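Suchbegriff eingeben
Suchen

Rekgate Gildenleitung

1/ Ein paar Infos zum Stand bei Rekgate, weil im Moment viele Bewerbungen reinkommen und ich nicht alles einzeln beantworten kann. Wir spielen Hedstead auf dem Server Nirar, fast nur PvE, seit Juni mit zwei Raidgruppen.

12 Antworten · 24 Mal geteilt

2/ Aktuell sind wir 53 Accounts in der Gilde. Davon sind abends meistens dieselben Leute da. Wer tagsüber spielt, findet vor 18 Uhr eher wenig Mitspieler. Das sage ich lieber vorher, damit sich keiner nach der ersten Woche wundert.

3/ Raidzeiten: 20 Uhr bis kurz vor 23 Uhr, zweimal die Woche. Gruppe A ist voll. In Gruppe B suchen wir noch bis zu 5 Spieler, am liebsten Heiler und einen zweiten Tank. Schadensklassen nehmen wir auch, dann aber erst mal auf der Ersatzbank.

4/ Zum Ausrüstungswert: Für Gruppe B reichen 1.359 Punkte. Den Wert hat man, wenn man die normalen Verliese durch hat und die Wochenaufgaben in Bagheri ein paar Mal mitnimmt. Gekaufte Teile aus dem Auktionshaus zählen bei uns genauso.

3 Antworten · 9 Mal geteilt

5/ Bagheri noch mal extra, weil die Frage ständig kommt: Der Zugang geht über die Hafenquest, nicht über das Tor im Norden. Das Tor öffnet sich erst, wenn die Fraktion auf Stufe drei ist. Wer da feststeckt, schreibt im Gildenchat, es läuft fast immer jemand mit. 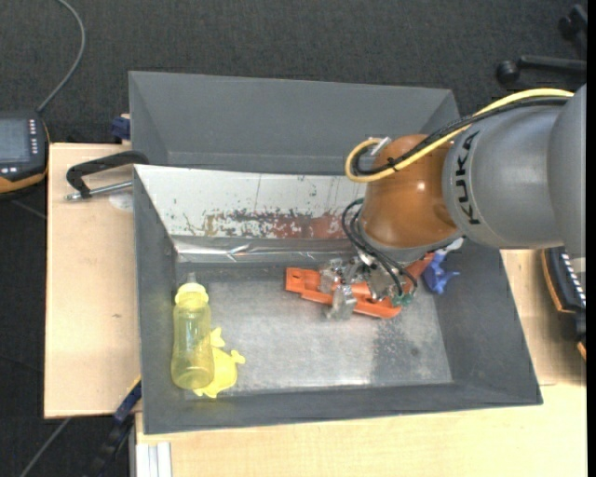 KUKA-Arm mit Greifer über einer grauen Blechwanne

6/ Bewerbung läuft über das Forum, Bereich „Neu hier“. Bitte reinschreiben: Klasse, Ausrüstungswert, an welchen Abenden ihr könnt und ob ihr vorher schon in einer Gilde auf Nirar wart. Zwei, drei Sätze zu euch reichen. Romane liest von uns nach der Arbeit keiner mehr.

7/ Danach Probezeit, zwei Wochen. In der Zeit könnt ihr an allem teilnehmen, habt aber noch keinen Zugriff auf die Gildenbank. Tränke und Reparaturkosten für Raids übernehmen wir trotzdem. Falls da was nicht ankommt, bitte melden.

8/ Sprachchat ist bei Raids Pflicht, Mikro nicht. Zuhören muss man können. In den Verliesen ist es uns egal.

6 Antworten

9/ Beuteverteilung: Wir würfeln. Hauptklasse vor Zweitklasse, pro Abend ein großes Teil pro Person. Wir hatten vorher ein Punktesystem mit Tabelle, das hat mehr Streit gebracht als das Würfeln und ist seit dem letzten Patch abgeschafft. Alte Punkte sind verfallen, darüber diskutieren wir auch nicht mehr.

10/ Noch was zum Thema Abmelden. Bis 18 Uhr am selben Tag im Kalender austragen, ein Grund muss nicht dabeistehen. Wer dreimal ohne Abmeldung fehlt, rutscht aus der Gruppe und kann sich neu eintragen, wenn wieder Platz ist.

11/ Zweitcharaktere dürfen mit rein, maximal zwei pro Spieler. Bitte in die Notiz schreiben, zu wem der Charakter gehört. Ich habe neulich beim Aufräumen welche entfernt, die ich nicht zuordnen konnte. Wer rausgeflogen ist, kurz anschreiben, dann lade ich neu ein.

12/ Fragen gern hier drunter oder ingame, ich bin ab 19:30 Uhr meistens online. Das Forum schaue ich morgens durch, Antwort auf Bewerbungen also in der Regel am nächsten Tag.

8 Antworten · 5 Mal geteilt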